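Two Grippers, One Sweater and a Very Patient Bed

I have been folding laundry badly for most of my adult life, so I felt oddly qualified when Domenica Schnyder asked if I wanted to come and spend an evening comparing grippers with her. Not robot arms, mind you. Just the grippers, the kind you hold in your hands, one left and one right, and work like a pair of oversized tongs while a camera on each one records what your "hands" are up to. The recordings go off to train a robot that will, someday, do the folding without me. I can't tell you how much I want that robot.

Domenica runs the soft goods side of Grirkel, a small outfit that tests gripping hardware for other people. Soft goods is what they call anything that flops. Towels, socks, pillowcases, the fitted sheet (we will come back to the fitted sheet). Her colleague Konrad Zwahlen does hard goods, meaning mugs and boxes and screwdrivers, and the two of them have a running argument over whose job is worse. Having tried both for an evening I'm with Domenica. A mug stays the shape it was when you reached for it!

We did our testing on a bed, in a regular bedroom, with regular bedding. I had pictured a lab bench with a gray cloth clamped to it. They used to work that way, Domenica told me, and the results looked wonderful right up until a customer tried the same gripper at home on a comforter. So now they go where the laundry is.

The first thing I learned is that you have to forget your wrists. My own hand does about a dozen clever things when I pick up a sweater. I slide a finger under, I pinch, I feel the layers slip and I adjust. With the grippers you get open and you get closed, and everything else has to come from your elbows and shoulders. By the end of the first half hour I was standing like somebody trying to carry two full trays through a swinging door.

The second thing I learned is that pads matter more than almost anything else. The set I used for most of the night had blue ones, long and slanted along the inside of each black finger, and they bit into knitwear far better than I expected. I started with the sweater at the bottom of a pile and a pillow on top of it, which Domenica considers a fair beginner's test. You come in low and open, you pick your spot, and you try to take hold of the knit without dragging the whole heap along.

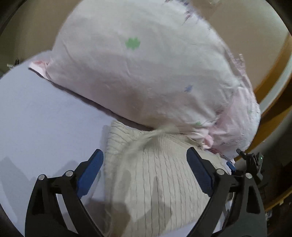
What the pads can and can't hold

Cable knit turns out to be the friendliest thing in the basket. All those ridges give a pad something to grab, and I could get a decent pinch on the first or second go. I was feeling very pleased with myself until Domenica swapped the sweater for a plain cotton pillowcase and told me to lift one layer. Just the top one. I got both. I tried again and got both again, plus a bit of sheet.

She had me repeat that lift 43 times, which sounds cruel and was. I managed a clean single layer on 8 of them. Konrad, who had wandered in with a sandwich, said those were respectable numbers for a first timer, and then he picked up the grippers, put his sandwich down and did it perfectly twice in a row. I have decided to forgive him.

The trick, he showed me, is to push a little wrinkle up before you close. You set one pad down flat, nudge the cloth toward the other one and let it buckle into a ridge, then pinch the ridge. It's what my fingers do without asking me. Doing it on purpose, with two plastic jaws at the end of your forearms, takes a strange amount of thinking.

We also tried a set of pads from Clovo, softer and stickier, which were made for plastic bags. On cotton they were lovely. On wool they were a disaster, and I spent ten minutes picking fuzz out of them with tweezers. Domenica wrote down the tweezers time. She writes everything down. If a pad needs cleaning after one sweater, she says, then that is part of what the pad costs, even if it doesn't show up in anybody's brochure.

Then there was the Sarpong hand, a three-finger affair that Konrad loves for hard goods. I liked the weight of it and I liked the trigger, which has a springy feel, like a good stapler. But a third finger on a sweater is one finger too many. It kept poking through the neck hole while the other two were busy, and at one point I had the thing wearing the collar like a bracelet. Konrad said I was holding it wrong. Domenica said there was no right way, and off they went again, so I made myself some tea.

The long way to a flat sweater

Before you can fold, you have to flatten, and flattening was my favorite part of the evening. You take a sweater that is all bunched up, work out which lump is a sleeve, and pull it out to the side. Then you do the other one. Then you find out the body has twisted while you were busy with the sleeves, and you go back around and tug the hem straight.

It's slow, and it's a lot like making a bed for somebody fussy. Domenica likes the arms out wide and the front smooth before anyone so much as thinks about a fold. A robot learning from these recordings will copy whatever you do, including the sloppy bits, so if you rush the sleeves you are teaching it to rush the sleeves. I found that a little sobering, as a person who keeps her own sweaters in a ball.

A word on cameras, as it's half of what she is comparing. The ones on the grippers have a very wide view, so that everything bows out at the sides, and the first time you watch the footage back you feel like a goldfish. But wide is what you want here. With the narrower lens we tried later, I would reach for a cuff and the cuff would slide out of view just when it mattered. The wide one keeps the sleeves and the pillows in the picture along with the pads, so whoever is learning from it (man or machine) can tell where on the bed they are. The price is that small things get smaller. Domenica would love a lens that did both jobs and she has been told, kindly, by several suppliers, to keep dreaming.

Shadows were her other complaint. When you hold a gripper over pale cloth under an overhead light, it throws a shadow right where you're about to pinch. I never noticed it while I was working. On the recordings it was all I could see, a soft gray blob following me around like a pet. She had us move a lamp a couple of times, and that helped with one gripper and made things worse for the other.
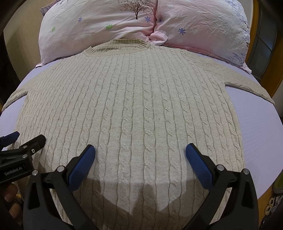
The cable-knit sweater laid out flat on the bed, with one gripper open above it and a second at the left.

By nine in the evening I had got through several sweaters' worth of folds, all of them performed on the same sweater. Sleeve across, sleeve across, bottom up to the collar. The sleeves I could do with some grace. The last fold needs both grippers to move at the same speed, and mine never did. My left arm is a dawdler, apparently. I had no idea until I saw it played back.

Two hands at once is where the software comes in, too. Domenica was trying a recording program called Leltance, which lines up what the left and right grippers are doing so that they can be played back together. When it worked it was very nice to watch, like seeing your own knitting from above. When it didn't, the right hand would be folding a sleeve that the left hand hadn't picked up yet. We restarted it 2 times. She has a form for that as well.

And the fitted sheet? I asked, of course I asked. Domenica got it out of the closet and handed it over without a word. I found one corner. I found what I thought was a second corner and was in fact the first corner again. The grippers held on beautifully the entire time, I'll give them that, they never dropped a thing, and I ended up with a large cotton lump gripped very securely at both ends. Konrad asked if I wanted it logged as a fold.

My arms ached for a couple of days afterward, mostly above the elbow. For cotton, I'd go with the Clovo pads and put up with the cleaning. For wool I'd stay with the blue ones. Domenica is starting on bath towels in August, the big heavy kind, and she has already asked if my left arm is free.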